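Selora Manipulation Notes
@selora_manip
January 22, 2023

1/ Thread on how we changed the way we score bimanual rollouts, and what that did to our ranking of policies. Short version: the ranking changed. Longer version follows. Work by Daranee Jitpraphai and me (Torben Oltmanns).

2/ Background. Until September we scored every rollout as success or failure, judged at the end of the episode by whoever was running the cell. One bit per episode. With the number of episodes we can afford per policy, that gives very wide intervals.

3/ Two policies at 60 percent and 68 percent under that scheme are the same policy as far as anyone can tell. We had been making decisions on gaps like that. I made several of them.

4/ The replacement is a staged score. Each task is cut into stages by contact events: first touch, stable grasp, lift, transfer if there is one, place, release. A stage is passed or it isn't. The score for an episode is the last stage passed before the first failed one.

5/ No credit for recovering later. If the policy drops the item after the lift and then picks it up again, it is scored at lift. We log the recovery in a separate column. More on that column further down, it matters.

6/ Setup for the comparison: four policies, same training data, same two-arm cell, same camera. 980 rollouts in total after exclusions. Order of policies randomized within each block so that drift in the cell doesn't land on one of them.

7/ Exclusions: 127 rollouts removed before scoring. Reasons were controller faults, a cable snag, or the start layout being outside tolerance. The exclusion call is made from the log and the first second of video only. The person making it doesn't see the outcome.

8/ That last part was Daranee's rule and I argued against it on the grounds of cost. I was wrong. In the older data, where exclusions were made after the fact, the exclusion rate for failed episodes was more than twice the rate for successful ones.

9/ Labeling. Two labelers per episode, working from video with the policy name stripped. They mark the time of each contact event. A disagreement over a stage goes to a third pass with both of the first two hidden.

10/ Agreement on stage reached was good for rigid items and poor for thin film. Nothing surprising in that. With a film wrapper you often can't tell from a single view whether the fingers hold it or are only pushing on it.

11/ We tried using gripper width as a tie-breaker. It doesn't help with film. The fingers close nearly all the way whether or not something that thin is between them. Motor current was slightly better, still not good enough to use alone.

12/ What we do now: a grasp on film counts only if the item moves with the fingers for 15 consecutive video samples. Arbitrary number. We checked shorter and longer windows and the ordering of the policies stayed the same, so we fixed it and moved on.

13/ Results. Under the old pass/fail score the order was Ekham, Brirau, Reinholz, baseline. (These are internal names for checkpoints. They don't mean anything.) The first three were close together with overlapping intervals.

14/ Under the staged score: Brirau, Reinholz, Ekham, baseline. Brirau separates from Ekham clearly. Reinholz sits between and is not separable from either.

15/ Why did Ekham drop? Look at the recovery column. Ekham fails its first grasp a lot and retries fast. Given a long enough episode it gets there. Pass/fail scoring with a generous time limit hides all of those misses.

16/ We reran the pass/fail analysis on the same video with the time limit cut to 90 seconds. Ekham falls to third. So the old ranking was partly a statement about our time limit.

17/ You can argue that retries are good behavior and should be paid for. I'd agree for a deployed system. For deciding which grasp representation to keep training on, I want the first attempt, and I want it reported apart from persistence.

18/ Second result, less expected by us. Most of the staged-score variance within a policy comes from the start layout. Seed and time of day contribute little. Item yaw is the largest single term, then distance to the nearest neighboring item.

19/ The neighbor effect is strongest when a flat item lies close to a shallow container. The approach to one limits the approach to the other. Typical layout from that group, with the right arm down at the items:

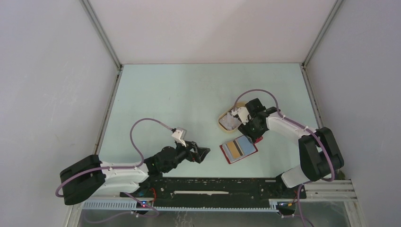
20/ For that group the failures pile up at first touch and stable grasp. Very few episodes fail at lift once the grasp is stable. Any tuning of the lift phase there is wasted effort, and we had spent about a month on it.

21/ Practical change: start layouts are now drawn from a fixed list, and every policy gets the same list. Paired comparison by layout. This narrowed the intervals more than adding episodes would have at our throughput.

22/ Cost. Labeling is the expensive part. Event marking takes roughly three times as long as a yes/no call. We label fewer episodes per policy than before and still come out ahead on interval width, as far as the four policies here are concerned.

23/ Limitations. One cell, one fixed view, one lab's habits. The stage cuts were written by the same people who trained the policies. The "last stage before first failure" rule treats stages as evenly spaced, and they are not. We report the per-stage pass rates next to the single number for that reason.

24/ Also, a task with real branching (either arm may take the item first) doesn't fit a linear list of stages. We left those tasks out. Daranee has a draft with a small graph in place of the list. Agreement between labelers is lower so far.

25/ Question we already got by mail: can the labeling be automated? Partly. A classifier on the video does fine on release and place. It is weak on first touch, where the fingers tend to hide the contact. We don't use it for reported numbers.

26/ The label guide, the layout list and the scoring script will go up with the report. The guide is the part I'd read first. Most of the revisions in it concern what counts as touch.

27/ Correction to 14: Reinholz and Ekham overlap only slightly at the first-touch stage. The overlap I described is for the combined score.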